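Home and Shop Automation Board
General Discussion > Robots

Can a machine do any of the small chores yet?

Started by gadell_bench
January 21, 2022

Page 1 of 1

gadell_bench wrote:

I run the back room of a small repair shop. Most of the time that gets lost here goes to sorting and putting away. Screws in the wrong tray, washers mixed in with spacers, and somebody has to stand there and pick through it all at closing. At home it's the same thing with toys and silverware.

My brother-in-law keeps telling me to wait a couple of years and buy an arm. I've seen the videos of them folding shirts. I'd like to hear from people who have been near one. Is there any chore, one, that you would hand over today and walk away from?

nutsugah wrote:

No. Next question.

Longer answer, a dishwasher is a robot and so is a washing machine, and I'd hand either of those over. Arms are a different story. Everything an arm does well it does because the part shows up in the same place every time. Your screws don't.

Augustina Gbeho wrote:

I spend part of my week on a two-arm table at Nilanus, so I'll give you the view from there. We do sorting, but with foam alphabet letters and plates. It's the closest thing I know to what gadell_bench is asking about. The letters are small and soft, they land at any angle, and they have to end up in a plate.

Foam is forgiving because you can squeeze it a bit too hard and nothing breaks. It's also light, so a finger that brushes a letter on the way in can push it somewhere new. Letters lying next to each other in the same plate are the worst of it. The fingers need room on both sides of whatever they're picking up, and two letters touching don't give it to them.

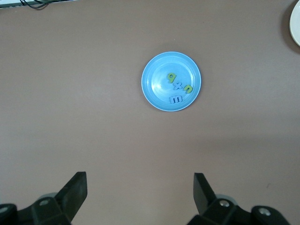
RE: Can a machine do any of the small chores yet?

nutsugah wrote:

So a preschooler's job, done slower than a preschooler. How long for a plateful?

Augustina Gbeho wrote:

Slower than a preschooler, yes. I'm not going to argue that. On a good run it's about 80 seconds for a handful of letters, and on a bad run I stop it. Our log has 1,233 tries in it so far and I wouldn't call that a lot.

grostholm_mike wrote:

I disagree with nutsugah on the "same place every time" part. That was true of the welding cell I worked next to for years. It isn't true of anything that works from cameras. The thing Augustina is describing has to look for the letter first. That's a real change even if the result is slow.

What I'd want to know is whether the second arm helps or just gets in the way.

Augustina Gbeho wrote:

Both. It helps with reach. If the plates are spread across the front of the table, one arm can take care of the left side and the other the right, and neither has to stretch across. Things in the middle are where they can get into trouble, so you have to settle which arm goes for a letter that's halfway between them.

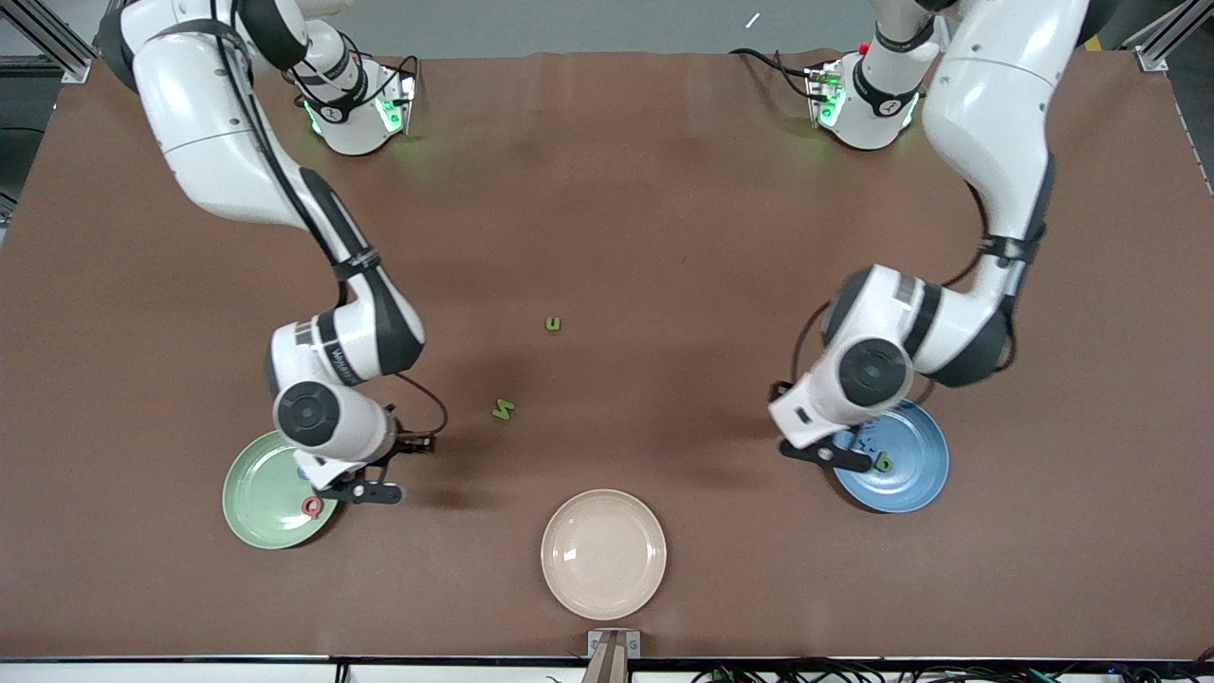 We tried giving the middle to whichever arm was free first. It worked most of the time and then it didn't, and we lost a morning to it. Now the middle belongs to one arm for the whole run. It costs time but I can leave my hand off the stop button.

Cables are the other thing. Leave enough slack for the wrist to turn and you have a loop that can drag across the table and take a letter with it. I've retied ours 3 times since we set up.

Yaa Darko wrote:

I clean houses for a living, so I read this a little differently. Picking things up is maybe a third of the job. The rest is knowing what the thing is and whether the customer wants it kept. A green foam letter under a couch goes in the toy bin. A screw under a couch goes on the counter, because it came out of something. I don't see a machine making that call.

Also who carries it upstairs?

grostholm_mike wrote:

The upstairs question is fair. The toy bin question I think gets solved sooner than you'd expect.

Yaa Darko wrote:

People told me that about the round vacuums too. I have 2 customers who own one and I still vacuum both houses.

gadell_bench wrote:

Thanks, this is more useful than the videos. Augustina, if I brought you a coffee can of mixed hardware, would your setup do anything with it?

Augustina Gbeho wrote:

Not out of the can. Spread out on a mat with space between the pieces, I'd try the bigger bolts. Washers lying flat I wouldn't even start on, the fingers can't get under them. And if you're spreading them out by hand you've done half the sorting already.

We have time on the table again in February. Send me a message with the sizes and I'll see what we have here that's close.

nutsugah wrote:

Buy a magnetic tray and a set of sieves. It'll be done by lunch.

gadell_bench wrote:

Ordered the sieves. Still sending the bolt sizes.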